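Galería: textiles del taller Paltard, enero

Bienvenidos a la galería de este mes. Somos un taller pequeño y trabajamos con telas para la casa: cojines, mantas, fundas y alguna cortina cuando nos la piden. En esta página reunimos lo que se hizo en enero y lo que todavía está en la mesa. El español no es mi primera lengua, y por eso pido paciencia si alguna palabra de costura no es la que ustedes usan. En mi país al acolchado le decimos de otra manera y aún me confundo con "guata" y "relleno".

El tema del mes fueron los signos. Queríamos dibujos que parecen escritura pero que no se leen, con mucho color, para usar en el sofá o en el suelo. La serie se llama Kelum. Empezó con 45 dibujos hechos en papel y de ellos elegimos los que se veían bien también de lejos. Unos signos muy finos los dejamos para otra ocasión, porque en la tela perdían las líneas interiores.

La segunda serie, Raka, es más tranquila: rayas y ondas en dos colores. La pensamos para acompañar a la primera, aunque algunas clientas la prefieren sola.

Unas notas sobre los materiales, que siempre nos preguntan. La tela de las fundas es de algodón y la compramos en el almacén Agudelo, en rollos de 50 metros. Antes de cortar la lavamos una vez, para que no encoja después en casa de ustedes. El acolchado se cose con las líneas bastante juntas. Lleva más tiempo y gasta más hilo, pero a nosotros nos gusta cómo queda al tacto. Para un cojín grande de suelo ponemos 900 gramos de relleno, y si alguien lo quiere más firme, puede pedirlo al hacer el encargo.

Los colores cambian un poco de una pantalla a otra. El azul claro, sobre todo, suele salir más gris en los teléfonos. Si la duda es importante, por ejemplo para combinar con una pared, enviamos una muestra pequeña de tela por correo.

También quiero decir que las piezas de la galería no están todas a la venta. Algunas son pruebas que se quedan en el taller y otras ya tienen dueño. Los encargos nuevos tardan 6 semanas, un poco más si el dibujo es especial.

De la mesa y de los estantes 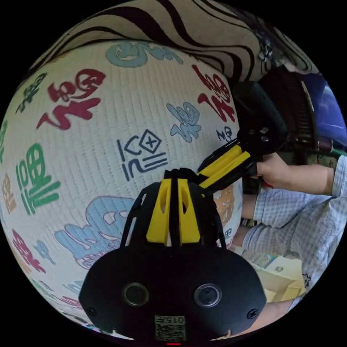 Cojín blanco acolchado con signos en rojo carmesí, verde, naranja y varios azules. Arriba, tela crema con ondas negras.

El signo azul marino del centro, el del rombo con la equis, es mi preferido de todo el grupo. En el papel era más pequeño y tenía otra forma de cerrar abajo; las tres líneas horizontales vinieron después.

Cuidado de las fundas: lavar en agua fría, del revés, sin lejía. Secar a la sombra. La plancha, tibia y sin apretar mucho sobre las costuras, que el acolchado se aplasta y tarda en volver a levantarse.

El taller abre al público los viernes por la tarde. Para ver telas en otro día, es mejor escribir antes.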